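Color-Coded Storage Plans: Read This Before You Buy

Every summer the same pitch lands in our inbox. This year it comes from Kinmont, who would like us all to believe that a messy garage is a labeling problem. Their Home Zones kit costs $138 and contains a planning booklet, 41 colored tags and a set of floor decals. You divide the garage into zones, give each zone a color, and live in peace.

I have my doubts. I read the booklet twice, and the first eight pages are about how clutter makes you feel. The part on measuring gets half a page. There is nothing at all on what to do with a thing that belongs in two zones, and in my garage that covers most of it. Is the hose a garden item or a car item? The booklet would like me to "honor its primary purpose." Fine, but it still has to hang somewhere.

The company also quotes a survey of 1,895 households, in which most people said they felt calmer after zoning. Calmer than when? Asked by whom? I wrote to find out and got a discount code.

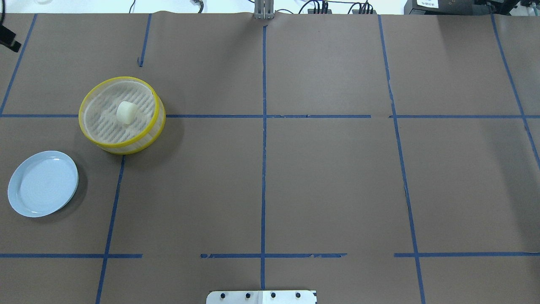
Planning a garage on the floor is an old habit, and you can do it for the price of a roll of tape. Park the car first, open all its doors, and mark how far they swing. Then mark the things that can't move, such as the water heater and the side door. Only what remains is yours to divide up. If you don't want to put tape on the concrete, lay down brown kraft paper and run blue painter's tape across it in a plain grid. The lines can have gaps and ragged edges and you can still tell one box from the next, so I wouldn't pay extra for decals. Leave it down for a week and see which lines you keep walking over.

The Bovthorpe shelving people take a different line and say you should buy the shelves first and sort later. They sell shelves, so they would. I've seen that approach end with a wall of steel holding up empty boxes.

To be fair to Kinmont, the tags are sturdy and the holes are big enough for a zip tie. If somebody gives you the kit, use those. I'd skip the "seasonal refresh" pack due out in September, which as far as I can tell is the same tags in orange.

Readers who have tried either system and still have it in place a year later are welcome to write in. So far I have heard only from people who bought one last month.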